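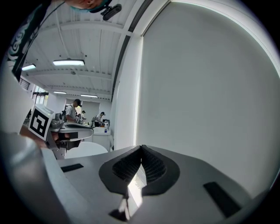

Rodberg Releases Caltero 2, Tracking and Timing Software for Hand-Held Gripper Recording

YAGI, August 2019 - Rodberg is very happy to announce the release of Caltero 2, the new version of its software for turning recordings made with hand-held grippers into clean, well-timed motion data that a robot arm can learn from. The release is open to all current customers from today, and it brings a rebuilt marker tracker, a new way of lining up cameras in time, and a review tool that our own recording crew has been asking for (at some volume, it must be said) ever since the first version went out the door.

Caltero takes in video from the cameras on a pair of grippers and from a camera worn on the head, finds the square printed markers on each gripper, and works out where both hands were at every moment of a take. From there it writes out a single file with the path of each hand, the opening of the jaws and the matching pictures, ready for training.

The first version did this well at a tidy desk. Homes and showrooms were another matter. A person leaning over a bathtub, with glossy white surfaces on every side and a bright window behind, gives a tracker a good deal to be confused by, and for a long while the honest answer from our software in such places was a path with holes in it. 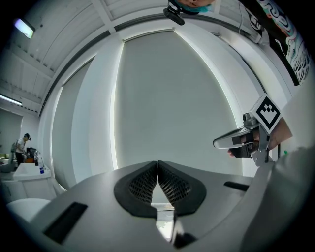 Noboru Nakajima
Lead Engineer, Caltero

The new tracker was written from scratch over the spring and summer, starting in March, and the biggest change is in how it treats the very wide lenses we use on the grippers. Version 1 flattened each picture first and looked for markers afterward, and a marker near the rim could be smeared so badly in the flattening that it was lost. Caltero 2 searches in the original curved picture and works with the bend of the lens directly. It also lets each gripper look for the other one. When the left hand has the right hand's marker in view, that sighting goes into the same calculation as everything the head camera sees, so one hand can help hold the other in place while the head is turned away.

We tested the tracker on 140 takes that the old version had marked as unusable, most of them from bathrooms and kitchens, and went through the results by eye before we let ourselves feel pleased about them. Then we did feel pleased! A marker that slips out of view for a moment no longer ends the track, and where the software has filled a gap by estimate, the file says so plainly and gives a confidence value for each step. Customers who would like to throw those stretches out can do it with one setting. 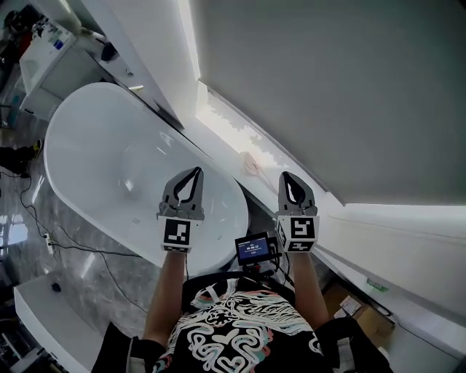
4 min read

Timing has had just as much attention. Every camera keeps its own clock, clocks drift, and a hand path that is even slightly late against the picture teaches a robot to close its fingers at the wrong place. Caltero 2 can read a time display worn on the chest whenever the head camera catches it, and uses those readings together with the motion of the grippers themselves to bring all the streams into line. If the two disagree, the take is set aside for a person to look at.

That person will be using the new review tool, which puts the views side by side over a drawing of both hand paths, lets you drag through a take in either direction, and keeps a note of who changed what. It will also handle a batch of up to 1,000 takes overnight and have the doubtful ones sorted to the top of the list by morning.

"I have spent more evenings than I care to admit staring at a wobbly line and wondering whether the hand wobbled or the software did," said Noboru Nakajima. "With this version I can usually tell, and my family has noticed that I come home in a better mood. We are grateful to everyone who sent us their difficult recordings - please do keep them coming."

Early builds were shared with Flirnirix, whose planning software reads Caltero files directly. The two teams agreed on a common layout for paired hand paths, and a converter for files made with version 1 is included, so older recordings can be run through the new tracker without being filmed again as long as the original video has been kept.

Availability
Caltero 2 is a free update for customers with a current support plan. The license covers up to 4 workstations at one site, and larger plans can be arranged through the Rodberg sales desk. Setup notes, a printable marker sheet and sample recordings come with the download.

About Rodberg
Rodberg makes perception and data tools for people who teach robots by showing them how a job is done. The company is based in Yagi, where the Caltero team writes, tests and supports the software.

Press contact
Rodberg Press Office, Yagi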